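Camp Virer

Camp Virer is a residential summer camp on the north shore of Treloar Lake, near the town of Iststead. It takes campers ages 9 to 16 in sessions of two or four weeks between June and August. The camp covers 264 acres, most of it second-growth forest, and is known in the region for its canoe program and for the Skurnel, an overnight paddling trip made by campers in their final year.

History

The land was a dairy farm until the owners gave up the herd and sold the lower pasture, the barn and the shoreline to Coralie Bright, a physical education teacher. Bright had worked as a waterfront counselor while in college and wanted a small camp where swimming and boating took up most of the day. In the first summer the campers slept in canvas tents on wooden platforms and ate in the barn, which had a new floor but no windows on the lake side.

Cabins replaced the tents over the next several seasons. The oldest of them, Heron and Otter, are still in use, although both were moved uphill after a wet spring flooded the lower field. The tent platforms were broken up and used for the walkway to the boathouse.

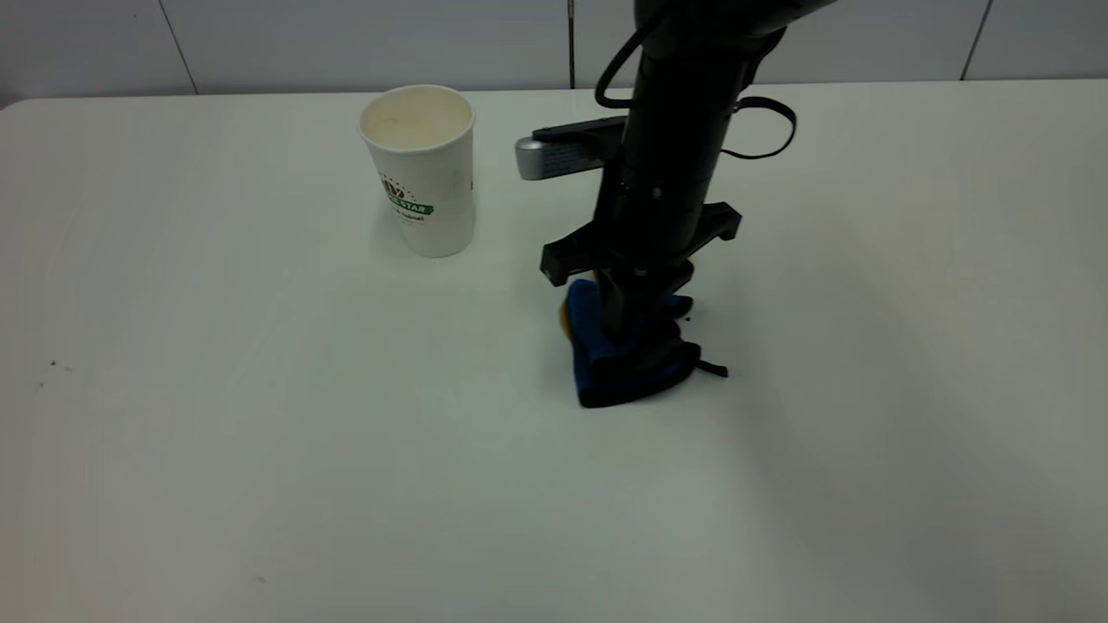
Bright ran the camp herself for many years and then turned it over to a nonprofit association made up mainly of former campers. The association kept her daily timetable almost unchanged. It also ended the old practice of separate sessions for boys and girls, which had left the cabins half full in August.

Grounds

The main entrance is on the Iststead road. A gravel drive runs downhill past the infirmary and the office to a central green, with the dining hall on its east side. The dining hall is the original barn, extended at both ends. Cabins stand in two rows, called Upper Line and Lower Line, and each sleeps eight campers and two counselors.

The waterfront has a swimming area divided by depth, a dock for sailboats and a boathouse. Water at the end of the dock is deep enough for diving only in the first part of the season, and the diving board is taken off when the lake drops. The highest point on the property is a bald ledge at 1,127 feet above sea level, reached by a marked trail that starts behind Upper Line. Older groups camp there one night per session.

Program

The day begins with a bell at 7:15. Campers have two activity periods in the morning and two in the afternoon, with a rest hour after lunch. One morning period must be spent on the water. The others are chosen at the start of each week from a list that has included archery, pottery, weaving, knitting, woodworking, orienteering and drama. Evenings are given over to cabin activities, except for the all-camp campfire that closes each week.

Canoeing is taught in 3 levels. Campers at the first level stay inside the buoys. Those at the second may cross the lake with a counselor, and those at the third learn to pack, portage and read a river map. A camper who finishes the third level may sign the boathouse wall. The wall was painted over once by mistake, and the names from before that time survive only in a notebook kept in the office.

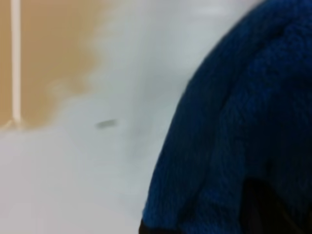

The Skurnel takes its name from a creek that leaves the lake at its western end. Groups paddle down the creek to a set of low falls, camp on the flat ground below them and return the next day by a forest road, carrying the canoes for the last part of the way. In dry years the creek is too low for loaded boats and the route is reversed or replaced by a trip around the lake islands.

Enrollment and staff

Enrollment in a recent season was 528 campers across all sessions. Many of the counselors are former campers who come back through a two-summer training program, which begins at age 17. Trainees spend the first summer assisting in a cabin of younger campers and the second at the waterfront or on trips.

Off-season use

From September to May the dining hall and the heated cabins are rented to school groups and choirs. The waterfront is closed during these months, and the sailboats are stored in the boathouse loft.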